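Indoor Acoustics for Open-Plan Offices: What the Numbers Leave Out
Speaker notes, 40-minute slot plus questions 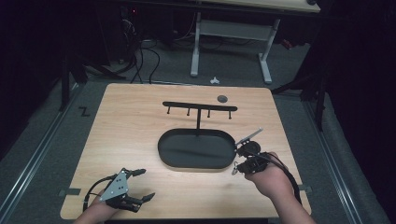
Last updated: November

Slide 1 – Title
Leave it up while people sit down. Check the lapel mic before starting. State the scope early: speech noise in open offices between first fit-out and the first lease review. Mechanical noise is touched on only where it masks speech. No concert halls, no studios.

Slide 2 – The complaint
Occupants rarely complain that an office is loud. They complain that they can follow other people's conversations. These are separate measurements. Level is an average over time. Intelligibility depends on the gap between speech and background at the listener's ear, band by band, and on how long sound hangs in the room.
Pause here. Ask for a show of hands from anyone who has been asked to "make it quieter" with no target attached.

Slide 3 – Three paths
Direct path: talker to listener, line of sight. Reflected path: ceiling first, then hard end walls and glazing. Diffracted path: over and around screens. Treatment that addresses one path leaves the other two alone. The usual mistake is to buy screens and keep a hard ceiling.

Slide 4 – The Fekedell building
Background for those who were not at the spring session. Two floors, same plan, same lease, same furniture supplier. The study floor is 819 square meters net. The upper floor was left alone as a comparison. Both have a concrete soffit, full-height glazing on the long side and carpet tile throughout.
Carpet: say this slowly. Carpet tile absorbs well at high frequencies and very little at the low end of the speech range. It cuts footfall and chair noise. It does not do the job of a ceiling.

Slide 5 – Survey method
Omnidirectional source at seated mouth height. Receivers at seated ear height along a straight line of desks, nearest position first. Measurements taken after 7 p.m. with the ventilation at its normal daytime setting. Someone always asks why the ventilation was left on. With it off, the background drops and every privacy figure looks worse than what staff live with.
Total impulse responses kept: 567. The rejected ones were mostly lift noise.

Slide 6 – Reading the decay line
Plot level against distance on a log axis and fit a line. The slope is the spatial decay rate per doubling of distance. Steep is good. Then find the distance at which the speech transmission index falls below 0.50. That is the distraction distance, and it is the number to show a client, since it can be drawn on a floor plan as a circle.
Do not read out the regression details. They are in the handout.

Slide 7 – Ceiling first
Option A was suspended absorber rafts from Dallari, hung under the soffit with an air gap. The air gap matters more than people expect. The same panel fixed tight to concrete loses much of its low-frequency performance. Raft coverage was set by the sprinkler layout, and we lost one full row over the print area.
If asked about sprayed finishes: they work, they are hard to patch, and the landlord refused.

Slide 8 – Screens second
Option B was desk screens at two heights. Screens below seated eye level did nothing measurable beyond the adjacent desk. Taller screens helped at short range. Past the third desk the ceiling reflection took over and the curves for the two heights ran together.
Skip the photo of the mock-up desk if running late.

Slide 9 – Masking
The Miyazaki units were fitted in the ceiling void above the rafts. Points to make:
- Masking spectrum should fall with frequency. A flat spectrum sounds like a leak.
- Ramp the level up over several weeks. Staff notice a step and do not notice a drift.
- Zone boundaries should not fall along a walkway, where people will hear the change as they cross it.
- Masking does not repair a reverberant room. Absorption goes in first.
One meeting room door was left open on the masked side during tuning. The data for that zone was thrown out and taken again.

Slide 10 – Results
Distraction distance shortened on the treated floor with rafts alone, again with screens added, and again with masking. The order of installation was fixed by the contractor – so the separate contributions should not be quoted as independent effects. State this plainly. It was challenged last time and the challenge was fair.
The occupant survey had 679 responses across both floors and both rounds. Response rate was lower in the second round. The shift in the "can follow conversations" item was clear on the treated floor. The general satisfaction item barely moved.

Slide 11 – Cost
Give proportions only. Rafts took the largest share, then labor for working at height, then masking. Screens came to roughly 33 percent of the raft cost. Fekedell has asked that the totals stay out of the talk. If pressed, say no and move on.

Slide 12 – The Dullance tool
Short mention. Dullance is the spreadsheet used for the predictions. Inputs are ceiling height, coverage, absorber class, screen height and background spectrum. It assumes a rectangular room and a uniform desk grid. It was optimistic near the glazing, where the reflected path is stronger than the model allows. Correction for this is done by hand at present.
Do not demo it live. The projector laptop does not have the right fonts and the charts come out wrong.

Slide 13 – Layout
Cheapest item in the talk, so leave time for it. Move teams that spend the day on calls away from teams that do not. Put the print area and the kitchen between them. Check where the loud groups will be after the next reorganization, if anyone can say. On the study floor the sales desks were moved once during the work, and the second survey has to be read with that in mind.

Slide 14 – What to ask for in a brief
A distraction distance target, in meters, with a named measurement line. A background level range, upper and lower. A statement of who measures, and when. Furniture in place for the test. An untreated baseline, taken before anyone moves in – this is the one most often missing.

Slide 15 – Questions
Likely ones: plants (negligible), phone booths (check the door seal and the fan), felt wall art (fine at high frequencies, area usually too small), hybrid working (lower occupancy means lower background, so privacy can get worse on quiet days).
Handouts are on the table by the door. Collect the sign-in sheet.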